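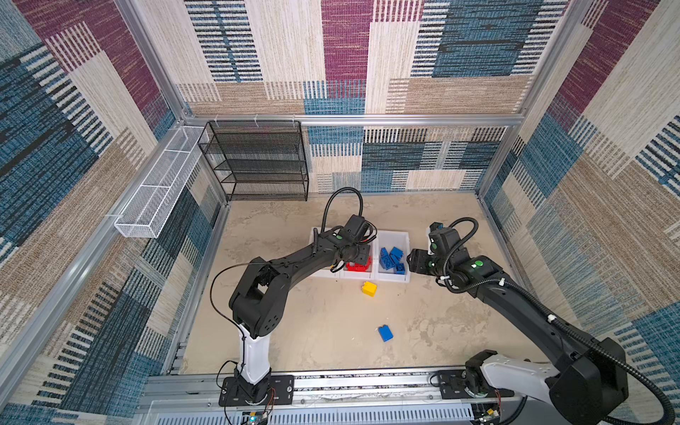
Short Fiction: Form and Method
Brasham Evening Program in Literature
Lecture 5: Time in the short story
Notes revised August 17, 2021

5.1 Scope

These notes cover order, duration and frequency. Tense is dealt with in Lecture 6 and is mentioned here only where the two subjects touch. The set text is "The Weighbridge at Gollow," reading packet item 4. Page numbers refer to the packet.

Bring the packet to class. The lecture quotes from it often and the passages are not copied out below except where they are short.

5.2 Two sequences

Any narrative has two time sequences. Story time is the span of the events told: hours, days, years, in the order in which they are supposed to have happened. Discourse time is the span of the telling. On the page it has no clock, and the usual practice is to measure it in words, lines or pages.

The measure is crude. Readers speed up and slow down, and a line of dialogue goes faster than a line of description. For comparing one part of a text with another part of the same text it is good enough. It is less safe between texts, and should not be used at all between a text and its translation.

"The Weighbridge at Gollow" runs to 2,132 words. Its story time is 34 years, from the opening of the weighbridge to the morning the narrator comes back to see it taken up. The bulk of the words are spent on that one morning.

5.3 Order

Where the two sequences run the same way, order is chronological. Where they do not, the departure is called an anachrony. Two kinds matter for this course.

Analepsis: the telling goes back to an earlier point. In everyday use, flashback.
Prolepsis: the telling goes ahead to a later point. In everyday use, flash-forward.

Each has a reach and an extent. Reach is the distance between the point where the main line is broken off and the point to which the telling jumps. Extent is the amount of story time covered once it gets there. The two are independent. The memory of the first loaded truck (packet p. 3) has a reach of 34 years and an extent of a few minutes. The account of the strike (p. 5) has a shorter reach and an extent of a whole winter.

To describe any anachrony, fix the main line first. Students often go wrong at this step. The main line is not always where the story opens. A text may open on an analepsis, and the reader finds out only on the second page that the first was a step back. In the set text the opening sentence, "The plate had been laid level and it was never level again," belongs to neither the morning nor any one earlier day. Treat it as undated until section 5.6.

A verb in the past perfect is a common signal of analepsis. It is usually kept up for one or two sentences and then dropped for the simple past, once the reader has made the move. Mark the point where it is dropped. The return to the main line often has no verb signal at all and is carried by an object, a sound or a paragraph break.

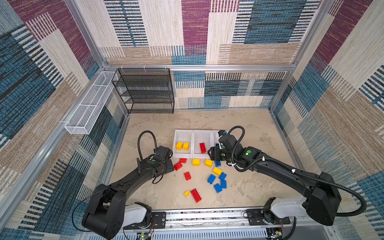
Figure 5.1. Black wire-mesh shelving, four open tiers, in the back left corner.

5.4 Duration

Duration is the relation between story time and discourse time over a given stretch. Five speeds are usually named.

Ellipsis. Story time passes and no words are given to it. The gap may be stated ("Two years later") or left for the reader to find.

Summary. Discourse time is shorter than story time. The range is very wide. A sentence may cover a decade or an afternoon.

Scene. The two are taken as equal. Dialogue without comment is the standard case. The equality is a convention; reading a conversation aloud seldom takes as long as having it.

Stretch. Discourse time is longer than story time. Rare over any length. Found in accidents, falls, and the moment before an answer is given.

Pause. Words are given and story time stands still. Description from outside any character's view is the standard case. Description through the eyes of a character who is looking is not strictly a pause, as looking takes time. Handbooks disagree here. In this course, count it as scene and say so in a note.

In the set text the longest summary is on p. 4. It takes 170 words and covers the whole of the narrator's working life at the yard. The sentences are of even length, there is no dialogue, and the only figures are weights. Compare the paragraph after it, in which the narrator lights a stove and waits for the water to boil. The second paragraph is nearly as long as the first. Work out where the speed changes and what the syntax does at that point. The change comes inside a sentence.

"Kudia," packet item 5, handles the same problem with ellipsis. It is set out in dated sections, and the dates leave out every July. The missing month is where the central event falls. The reader gets to it by way of what other people avoid saying in the August sections. No summary is offered at any point.

5.5 Frequency

Frequency is the relation between how many times a thing happens and how many times it is told.

Singulative: happened once, told once. The default in most short fiction.
Repeating: happened once, told more than once, often with changes.
Iterative: happened many times, told once. "Every evening he walked to the gate."

English marks the iterative with "would," with "used to," or with the simple past plus an adverb. The third is easily missed. A passage can start as iterative and slide into singulative when a detail appears that could hardly have happened every time. In "Chamoun," packet item 6, the family supper on p. 11 is told with "would" for most of a page, but the broken dish and the words said over it are too particular to belong to a habit. The label for this is pseudo-iterative.

Repeating narrative is less common in the short story than in the novel, for reasons of length. "Chamoun" has one case: the phone call, told on p. 9 and again on p. 14. Set the two versions side by side and list what has been added, what has been dropped and what has changed place.

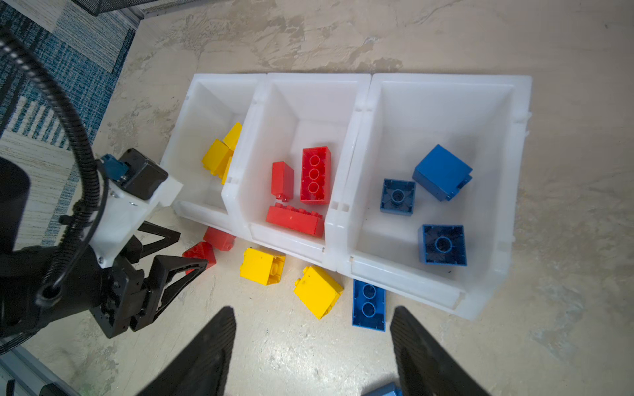

Figure 5.2. White open-topped bins in a row, with yellow bricks in the left bin and red in the middle one.

5.6 Undated statements

Some sentences have no place in story time. General truths are one type, in the present tense as a rule. Another is the retrospective judgment, spoken from the time of narration. The opening sentence of the set text is of the second type. "Never again" can only be said by a speaker who stands at or after the end. It is therefore a prolepsis in content, though the verb form gives no sign of it. Return to it after reading p. 7.

5.7 Written exercise

Choose one story from packet items 5 to 8. Draw up a table with one row for each segment, giving page and line, position in story time, word count and speed. Start a new segment wherever order or speed changes. Then write a commentary of no more than 2,000 words on one change of speed. The table is not part of the word count.

Common faults in past work:
Retelling the plot under the heading of order.
Calling any mention of the past an analepsis. A character who refers to the past in dialogue has not moved the main line.
Labeling every description a pause.
Giving word counts without using them in the commentary.

5.8 Reading for Lecture 6

Packet items 7 and 8. Read item 8 twice, and on the second reading underline each verb in the present tense.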